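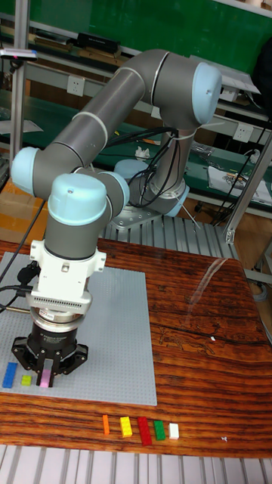 *Drei Steine auf grauer Platte, viel Platz nach oben.*

## Aus der Bausteinecke

Die große graue Noppenplatte liegt wieder auf dem Holztisch, und sie bleibt dort bis April. Wer sie zuletzt im Regal gesucht hat (ich zum Beispiel, zweimal), darf die Suche einstellen.

Zum Stand der Bautätigkeit: ein blauer Stein, schräg abgelegt, ein kleiner gelbgrüner und ein rosafarbener. Stadtplanerisch lässt sich daraus noch wenig ableiten. Abena Kpodo spricht von einem »lockeren Siedlungskern«, was ich großzügig finde. Geplant ist weiterhin das Rathaus von Dusberg samt Vorplatz und der Treppe, über die wir im Herbst einen ganzen Abend gestritten haben. Die Treppe kommt. Sie wird steiler als das Original, und wer sich daran stört, kann gern eine flachere aus Einsernoppen bauen und uns danach berichten, wie die Wochenenden so waren.

Das Material stammt aus der Haushaltsauflösung in Jalton: über 900 Steine in zwei Umzugskartons, dazu ein halbes Kartenspiel und ein Teelöffel. Der Löffel ist gespült und liegt in der Teeküche. Sortiert wird nach Form und erst danach nach Farbe. Diese Frage ist entschieden, auch wenn sie per Mail weiterhin eintrifft.

Ein paar Bitten noch:

- Steine nicht mit den Zähnen trennen. Der Trenner hängt am Haken neben der Tür.
- Angefangenes auf der Platte stehen lassen, auch wenn es nach nichts aussieht.
- Kaffee auf die Fensterbank.
- Wer Dachschrägen in Rot übrig hat: her damit. Wir brauchen 60 und haben bislang vor allem Zuversicht.

Das nächste Treffen ist am Donnerstag, 17. Februar 2022, ab 18 Uhr im Werkraum Wumbei. Neue sind willkommen, Vorkenntnisse beschränken sich auf festes Drücken. Die Brilus-Gruppe bringt ihren Kirchturm mit, der nach eigener Auskunft inzwischen gerade steht. Eine Wasserwaage ist vorhanden.

Anmeldung wie immer über die Liste am Eingang, bitte leserlich.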